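Open day at the Colenlow food hall, Prerkberg
Posted 1/7/09

So I finally got to the Colenlow open day, after missing it two years running (once for a head cold, once because I wrote it on the wrong page of the calendar). Colenlow is the big catering supplier out past the Prerkberg bus depot, and one day a year they let regular people in to walk the test kitchens, poke at the tableware and eat a frankly silly amount of cake. Getting in was $2 and the line went right out to the parking lot, 200 people easy by the time the doors opened. Bring gloves if you go. I didn't.

The first stop was the bakery floor, and oh, the smell! They had the big Boström ovens running and a woman named Nokuthula Mabuza was taking groups through in batches. She runs the cake line and she talks fast, so I only got half of it down. The sponge is baked in sheets and rounds, the chocolate one gets a longer rest before anyone is allowed near it with a knife, and the cream goes on cold. A kid in our group asked if she still likes cake and she said only other people's.

After that it was dishes. I'm a sucker for dishes. The Zano range was new this year and I must have picked up every plate on the rack, turned them over, put them back, picked them up again. My sister wanted to know why I was taking so long over the bowls. The mugs I could take or leave, the handles are too small for my fingers.

Then you go through to the serving area, which is set up in white booths with plain white tables, and that's where the cake finally comes out.

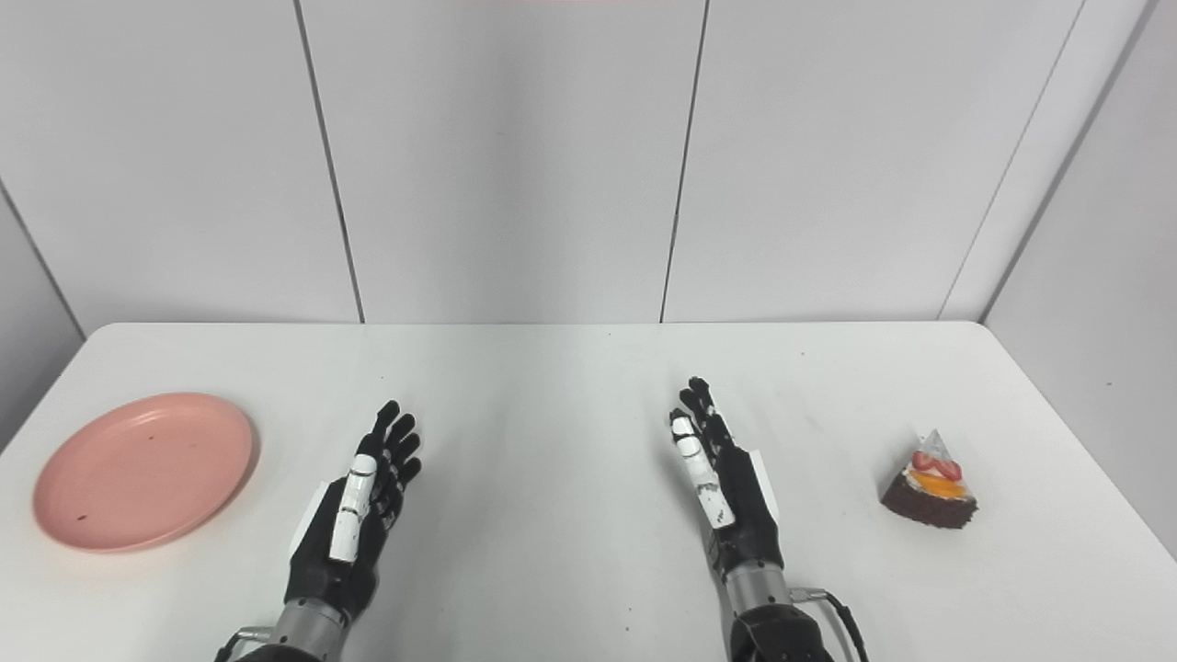
Photo: Colenlow open day, Prerkberg

The fruit slice was my favorite of the day by a mile. Dark chocolate sponge on the bottom, white cream on top of that, and then strawberry and some kind of orange fruit set into the cream. I said mango, my sister said peach, and we're still arguing. It comes with a little clear plastic wedge standing up at the point. And I love that salmon-pink plate! It has a raised rim and a nice flat middle, and against all that white it looks so cheerful. I'd have a whole cupboard of them.

We ended up going back for a second slice and sharing it, which was a mistake, we should have gotten one each. The coffee was fine. A bit weak.

Last thing was the seconds shop by the exit, where I spent $36 on stuff I had no plan to buy: four side plates, a cake server and a bag of paper doilies for my mother. If you want the good stuff get there early, the bigger platters were gone before lunch. They take cards but the machine was slow, so cash is easier.

The next one is in April, they said, with a bread tour added on. The bread tour is limited to 60 people and you sign up at the front desk. I've already put my name down, and my sister's too, though I haven't told her yet.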